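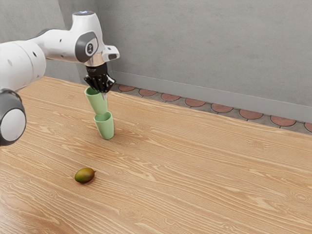 4주차 강의노트. 시뮬레이션에서 컵 겹치기

공유작업실 로봇팔 만들기반 / Bostora 작업실
지난주 못 끝낸 관절 한계값 설정은 맨 뒤에 붙여둠. 급한 사람은 거기부터.

1. 오늘 할 것
실물 팔 조립은 아직. 베어링이 안 왔음. Niltstead 쪽 주문이 밀려서 3월로 넘어감. 그동안 시뮬레이터에서 작업 순서부터 잡는다.
과제는 컵 하나를 집어서 다른 컵에 겹치기. 똑같은 연두색 컵 두 개, 나무 상판, 망고 하나. 망고는 작업 대상 아님. 건드리면 감점.

2. 씬 파일
공용 폴더에서 Trarnness 씬을 받아서 자기 폴더에 복사. 원본 수정 금지. 저번에 누가 원본 중력값을 바꿔놔서 다들 한 시간 날림.
로봇 모델은 흰색 팔에 검정 그리퍼 달린 것 그대로 쓴다. 우리가 만들 팔이랑 모양은 다르지만 관절 제어 연습에는 상관없음.
벽, 바닥 재질은 손대지 말 것. 바닥에 붉은 테라코타 무늬 깔린 것도 그대로. 재질 바꾸면 로딩 느려진다.

3. 접근 자세
손목이 컵 위에서 내려오는 방식으로. 옆에서 들어가면 손가락이 림에 걸려서 컵이 넘어감.
위에서 내려올 때도 손가락 끝이 림에 걸치는 위치가 중요하다. 너무 깊으면 안쪽 벽을 밀고, 얕으면 들자마자 미끄러짐.
벽이 얇은 컵이라 충돌 메시를 볼록 껍질로 하면 안 됨!! 입구가 막힌 걸로 계산되서 겹치기가 아예 불가능. 볼록 분해로 바꿀것.

4. 기울기 문제
제일 많이 물어본 부분. 컵을 들면 입구가 한쪽으로 눕고 바닥 쪽이 반대로 빠진다. 위 컵이 기운 채로 바닥면이 아래 컵 림 근처에 오면 그대로 내리지 말 것. 림을 눌러서 아래 컵이 넘어간다.
순서:
- 정지
- 손목 회전으로 컵 축을 수직에 맞춤
- 아래 컵 중심으로 수평 이동
- 천천히 하강
- 접촉력 올라가면 바로 그리퍼 열기
카메라 화면만 보고 두 컵이 붙었다고 판단하지 말 것. 비스듬히 보면 앞뒤 간격이 안 보인다. 접촉 로그를 같이 띄워놓고 확인.

5. 설정값
한 에피소드 최대 3000스텝. 넘으면 실패 처리.
난수 시드는 2469로 통일. 결과 비교할 때 시드 다르면 의미 없음.
기준 코드로 돌렸을 때 성공 54번, 망고 건드린 경우 13번. 망고 쪽은 거의 다 복귀 경로가 낮아서 생긴 것. 놓고 나서 위로 먼저 빼고 그 다음 옆으로.

6. 관절 한계값 (지난주 나머지)
Haslinger 감속기 기준으로 잡은 표는 폐기. 감속비를 잘못 읽었음, 죄송. 새 표는 작업실 벽에 붙여둠. 사진 찍어가세요.
팔꿈치는 소프트 리밋을 먼저 걸고 하드 리밋은 나중에. 순서 바뀌면 초기화할 때 팔이 튄다.

7. 제출
코드랑 접촉 로그, 실패한 에피소드 하나 골라서 원인 두세 줄. 성공한 것만 내면 안 받음.
마감은 다음 수업 전날 밤 11시. 파일명에 조 번호 꼭 넣을 것.

다음 시간: 그리퍼 손가락 출력. PETG 쓸 사람은 필라멘트 미리 건조기에 넣어두세요. 보안경 지참.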